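Before you start, read section 2 of the Jodico guide to the end. The horse must be dry and calm, and must stand on level ground.

## Fitting the Fokik girth sensor

1. Brush the girth area in the direction of the hair. Remove all mud and sweat marks.
2. Wet the two electrodes with clean water. Do not use oil or coat spray.
3. Put the sensor on the left side, behind the elbow, and close the strap. You should be able to slide one flat hand under it.
4. Press the button until the light is green. If it stays red, open the strap and wet the electrodes again.

**Note:** A thick winter coat makes the signal weak. For such horses, use more water and wait 90 seconds before you read the value. 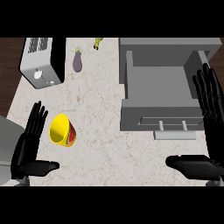 ## Reading the resting pulse

1. Let the horse stand for some minutes without food.
2. Write down the value three times and take the middle one. A value of 46 or more at rest — repeat the measurement after the horse is quiet again.
3. Save the result under the name of the horse, not the rider.

**Caution:** Never leave the strap on in the stable overnight. It can rub the skin.

Questions about the strap sizes go to Agnese Siliņa at the Pambridge office.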